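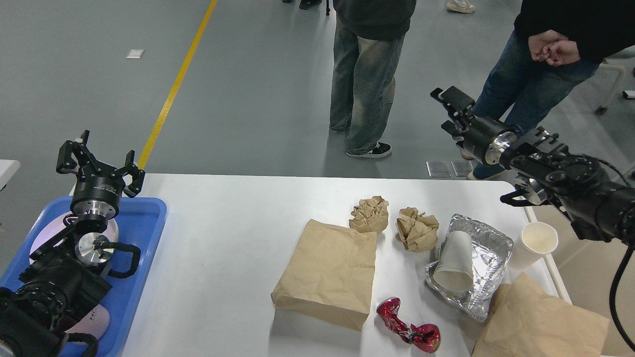 If the cup is paper and the bag is paper, one tenant wanted to know, why do they go in different bins, and who decided this, and could that person come to the third floor and explain it?

The answer to all of it is now on a card, and the card is available to anyone with a lunch table.

**UVSTEAD, 2025-04-15** - Nenine, the waste and recycling hauler for the Uvstead business district, today released Briem, a free one-page guide to clearing up after a takeout lunch. It covers the things left behind once the food is gone: brown paper bags, balled-up paper, foil trays, paper cups and the shiny wrappers that everyone believes are foil.

Briem was tested at Radonus, an office building on the east side of Uvstead with a shared lunchroom on every floor and a long record of putting everything in whichever bin has the lid up. During the trial, Nenine staff opened and hand-sorted 1,047 bags of lunchroom waste. They have asked that this be mentioned.

**What people were doing**

Before Briem, the usual method at Radonus was the single scoop. One person would gather the whole lunch against one forearm, walk it to the nearest bin and let go. The cup went in with the tray, the tray went in with the paper, and whatever was left in the cup went into all of it.

The second most common method was to put everything back into the paper bag it came in, fold the top over neatly and place it in recycling. Nenine would like to say that this looks very tidy. It also means that someone has to open the bag.

**What the guide says**

The card gives an order for clearing the table, and the order matters more than people expect. It reads, in full:

- **Cups first.** Tip out whatever is left, in the sink. Stack the cups. They go in the cup tube if your floor has one and in the trash if it doesn't. The inside of most paper cups is lined, and our paper mill will not take them.
- **Then the foil tray.** Take out anything sitting in it. A tray will hold a cup, a napkin and half a lemon without complaint, and all three will travel to the metals bin with it if you let them. Wipe the tray, rinse if needed, and leave it open.
- **Then loose paper.** Clean crumpled brown paper is fine in the paper bin. Flatten it if you have a free hand. If it's greasy, it goes in compost.
- **Then wrappers.** Squeeze it in your fist and let go. If it springs back, it's plastic film and goes in the trash. If it stays put, try the metals bin.
- **The bag last.** Shake out the crumbs, press it flat and put it with the paper. Please don't put anything in it first. We know it's a bag.

An early draft ran to 4 pages and had a flow chart. Test readers at Radonus used it as a placemat.

**The wrapper question**

No part of the guide drew more mail than the wrapper line. Red, gold and silver wrappers have a metallic look, they crinkle with great confidence, and a good share of them are plastic with a very thin shiny coating. The squeeze test settles most cases. A few wrappers twist up and hold their shape for reasons of their own, and the card offers no help with those. Nenine's sorting crew suggests the trash and a clear conscience.

Aluminum trays got the second-largest pile of letters, mainly about how clean is clean. The crew's standard is that you could pick the tray up in a good shirt. Scrubbing is unnecessary. A dent is fine, and so is a crease, and so is a tray that has been sat on. A tray crushed into a tight ball around a piece of lasagna is a different item, and the sorting line treats it as one.

**On crumpling**

Some tenants reported that they crumple paper without deciding to. The bag arrives, the paper comes out, and by the end of the meal there are two balls of it beside the plate. The guide takes no position on this as a habit. Crumpled paper is harder to bale than flat paper, though, and it takes up a surprising amount of room in a lunchroom bin, so the bin looks full at noon and the overflow begins on the floor beside it. Opening the ball back up takes a moment. Tearing it in half is also acceptable and seems to be popular near the end of a quarter.

**Results, such as they are**

Nenine is not publishing a recycling rate for Radonus. The trial was run in one building, and one of its lunchrooms was closed for painting for part of it. What the crew will say is that by the last weeks the paper bins were mostly paper, the metals bins could be emptied without gloves being changed halfway through, and the folded-over paper bag with a lunch inside it had become rare enough to be remarked on when it turned up.

There were objections. Several people felt that five steps was a lot for a sandwich. Others pointed out, correctly, that the cup tube on the ground floor was behind a door. It has been moved.

"Most people were perfectly willing to sort a lunch table once the bins were in front of them and the rule fit on a card," Nenine said in a statement. "The rest were willing to once they had met the sorting crew."

**Getting the card**

Briem is printed on one side and comes in two sizes, one for the wall above the bins and a smaller one that stands on the table. Offices, schools and break rooms in Uvstead can pick up copies from the Nenine front desk at no charge, up to 3 sets per address. Larger orders take 2 weeks. The table version has been coated so that it can be wiped down, and yes, that means it goes in the trash when you're done with it. The crew has already heard from several of you on this point.

A second card, covering birthday cake and its boxes, is planned for August.

**About Nenine**

Nenine collects paper, metals, compost and trash from businesses in Uvstead. It is based in Uvstead and has a lunchroom of its own, which was inspected as part of the trial. The findings were discussed internally.

**Press contact:** Nenine front desk, Uvstead. Please ask for the card people.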